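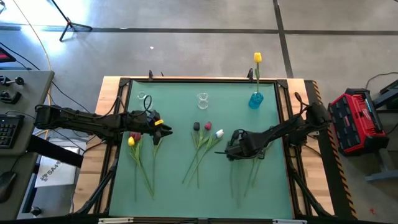 The Follia bench with both arms over the mat, set out for the tulip and vase exercise.

Equipment review: Follia two-arm bench kit (Sjöberg)
Reviewed by Randi Sandberg, Equipment Office, Dellville Technical Institute

The Follia kit is supplied by Sjöberg as a set of parts for an existing table: a mat, a metal frame to hold it, mounting hardware for two arms, and two pairs of gripper fingers. The arms are bought separately. The Institute paid 3394 euros for the kit, excluding delivery, and has used it on one bench for a full term. This review covers setting up, routine care and the one repair that was needed. The arms themselves are reviewed on a separate page.

Setting up

The frame arrives in sections and should be assembled on the table on which it will be used. Two people can complete the work in a morning. The instructions are clear up to the point at which the arms are mounted, where a single drawing is expected to serve for both sides. Our technicians fitted the right-hand mount the wrong way round and had to begin that stage again. Sjöberg has been informed.

The mat is a pale teal-green and lies inside the black frame. The plain colour was the main reason for our choice. Green stems and leaves remain distinct against it, though less so than the flower heads, and users working with dark green objects may wish to ask for a different shade. Clamps can be attached along the frame, and ours are on the rear edge, away from the operator. The keyboard, mouse and control panel are kept on a separate desk to the left of the table, an arrangement we recommend. In the first week they were on the table itself and the bench was knocked several times.

Cables deserve more attention than the manual gives them. On our bench they are wrapped along the segments of the arm. Enough slack must be left at each joint for the arm to reach across the mat, and this should be tested slowly, at full reach, before any exercise is started. Hazard-striped tape has been laid along the right edge of the table. It was not included in the kit.

The standard exercise at Dellville uses artificial tulips, clear glass cups and a small blue glass vase. Stems are laid on the mat and are to be placed upright in the vase. It is a demanding test of alignment, as a small error at the finger tips becomes a large one at the far end of a long stem. 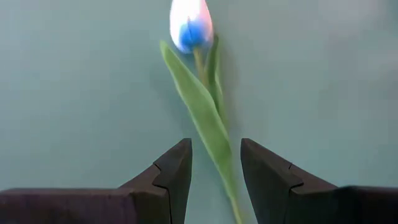 Page last changed: September, Equipment Office

Gripper fingers

The fingers are dark grey, squared off at the tip, with a small stepped notch on the outer face of each. The inner faces run straight. A thin stem can therefore pass down between them while they are open, and the operator can judge from the wrist view whether it lies nearer to one finger than the other. In the view shown, it is close to the right one. We ask operators to look for this before closing the grip.

Routine care

The manual asks for the fingers to be checked every 200 cycles. We found this excessive for light objects and now check at the start of each session. The inner faces are wiped with a dry cloth and the fixing screws are tested by hand. The mat is wiped down at the end of the day – a damp cloth is sufficient – and left uncovered to dry. Leaves do come away from the artificial flowers in time, and loose pieces should be removed from the bench before the arms are moved.

Repair

After 604 cycles one finger on the left arm had worked loose and no longer met its partner evenly. Tightening the screws did not cure the fault. The finger was removed, the seat cleaned and a replacement fitted (part 900 in the Sjöberg spares list). The change took less than an hour, including the new alignment check. Delivery of the part took nine days, and departments that depend on the bench should keep a spare pair in stock.

Assessment

The kit is solid and easy to keep clean. The instructions for mounting the arms require revision, and the price is high for a product supplied without tape or spare fingers. The Zuvulero kit, tested earlier, was cheaper, but its mat lifted at the corners and was returned. The Follia kit is approved for purchase by teaching departments. Requests should be sent to the Equipment Office with the dimensions of the table.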